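The Second Life of the Office Chair
Traltdale's public offices are learning to repair what they once replaced
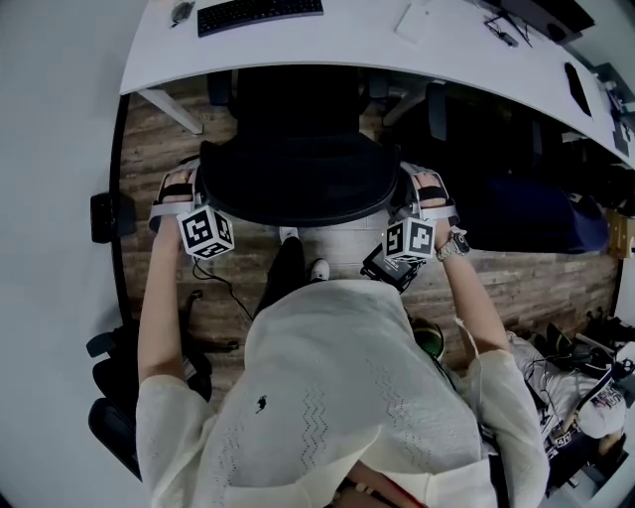 For most of the past decade, the furniture policy of the Traltdale municipal offices ran to a single page. Chairs were bought in bulk, kept for seven years and sent to auction. Those that failed early were placed in a basement storeroom until the next disposal date. By January of last year the storeroom held 200 of them, and the facilities department was asked to account for the cost of keeping it heated.

The report that followed was written by Akua Alhassan, then deputy head of facilities. It found that most of the stored chairs had one fault each. A gas cylinder had lost pressure, a caster had split, or an arm pad had worn through to the metal. The frames and seat shells were sound. Under the purchasing rules then in force, however, a chair was a single item, and the department had no budget line for parts.

That rule has since been changed. Traltdale now keeps a stock of cylinders, casters and arm pads, and staff may report a fault by means of a tag tied to the chair. Repairs are carried out on site by Trimitz, a local workshop that previously worked on theater seating. Its founder, Kobina Laryea, trained as an upholsterer and came to office furniture with some reluctance.

"A theater seat has a hinge and a cushion," Mr. Laryea said. "An office chair has a mechanism under it that the maker would prefer you never opened. We spent the first four months learning which ones could be opened."

The difficulty he describes is familiar to repairers elsewhere. Tilt mechanisms are often riveted, and cylinder sizes vary between makers and sometimes between two production years of the same model. Trimitz keeps a paper register of dimensions, taken by hand, which it shares with two other workshops in the region. Kenitz, a supplier of replacement casters, has begun to print stem diameters on its cartons at their request.

Support for the program has not been uniform. Kwesi Antwi, who manages purchasing for the municipal library service, has argued that older chairs lack the range of adjustment now expected by staff who sit for long periods. A repaired chair with a fixed back, he notes, remains a chair with a fixed back. The library service has kept its own replacement schedule and will review it next year.

Harriet Doucet, a lecturer in furniture history at Toivonen College, regards the debate as an old one. Clerks' chairs of the nineteenth century were routinely recaned and reglued, she points out, and large employers often kept a joiner on the payroll. The habit faded as chairs became cheaper and their working parts moved out of sight beneath the seat.

Her students now spend part of their second year taking apart discarded office seating and drawing each component. Elikem Zakaria, who completed the course last spring, has joined Trimitz as an apprentice and is preparing a printed guide to the cylinder types found in the Traltdale stock. It will be issued to building managers with a page on how to order casters.

The basement storeroom is now used for archive boxes. A small number of chairs remain along one wall, awaiting a tilt plate that is no longer made.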